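How Stolumby Lost Its Newsroom and Kept Its News

The council chamber at Stolumby has a press bench with room for six. In September it had two people on it, and one of them was waiting for a planning item that had been moved to the end of the agenda. The item before it, a change to the way the district records officers' gifts and hospitality, passed without debate in under four minutes. It was not reported by any outlet that evening or in the week that followed.

Coverage of this kind of business used to be routine. The Stolumby paper, owned by the Ibarra family until its sale to Vendlow, kept a reporter in the chamber for every full meeting and for most of the licensing and audit sessions. The reports were short and often dull. They recorded who moved an amendment, who seconded it and how the vote fell. Vendlow closed the town office within a year of the purchase and moved production to a shared desk in Goltwood, which now serves eleven titles.

Imre Takács worked on that desk for three years. His job was to fill a fixed number of slots on each title's home page before seven in the morning, and again before noon. Stories were ranked by a score combining page views, time on page and the share of readers who arrived from social feeds. A council report scored poorly on all three measures. A national row over immigration or schools, rewritten with a local reaction in the second paragraph, scored well.

"You could see the numbers while you were writing," he says. "If a piece had the word 'fury' in the headline it went to the top of the list. We were never told to use it. The list was on the wall."

Takács kept a copy of the slot sheets from his final months. They show 2,826 items published across the Stolumby title. Most were shared with at least one other title in the group, with the place name changed and the rest of the text left as it was. Several concerned events in other counties.

The effect on politics in the district is harder to measure, and the people who have tried are careful about what they claim. Perla Esquivel, who teaches media and government at a college near Goltwood, has compared candidates' leaflets from the last two local elections with those from before the sale. The older leaflets refer to named roads, budgets and votes. The newer ones refer far more often to national figures, and in some wards they contain no local matter except the candidate's address. She notes that leaflets changed in towns with surviving papers too, only more slowly, and that the parties' own central print contracts explain part of the shift.

Crisóforo Gallegos, who sat on the council for two terms, puts more weight on the absence of a record. When a claim began to circulate that the council had voted to close a day centre, he spent an evening looking for a published account to set against it. The minutes had not yet been approved. The only report was a rewritten post from a residents' group, which repeated the claim. The vote had been to defer a decision on the heating contract.

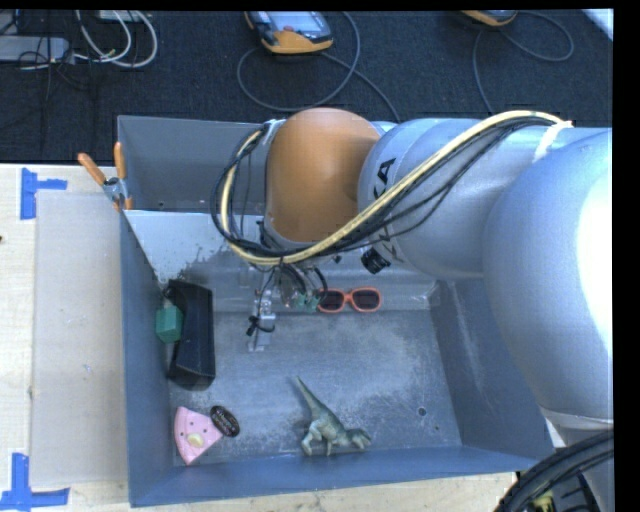

Corrections in such cases travel badly. The day centre post was shared widely for a fortnight, while the council's statement was issued as a PDF on a page that most residents do not visit. Vendlow amended its own article after four days, adding a line at the foot of the text. The headline and the web address, both of which contained the word "closure", were left alone.

Mwanahawa Nyamweya now edits a small weekly bulletin that covers council and court business in the town. It goes to 3,000 households by email and is paid for by subscriptions and public notices. She does not run comment pieces. Each report carries a link to the agenda papers and states whether the writer was in the room or worked from the recording. The bulletin has two part-time staff and no cover for illness, and it missed the budget meeting last winter for that reason.

The public notices are now in dispute. The council places them under a contract that names Vendlow's title as the newspaper circulating in the area, and its legal officers have advised that an email bulletin may not meet the definition. Evaristo Bautista, the councillor who asked for the contract to be reviewed, expects the question to return to the audit session in the spring. The current arrangement will run until then.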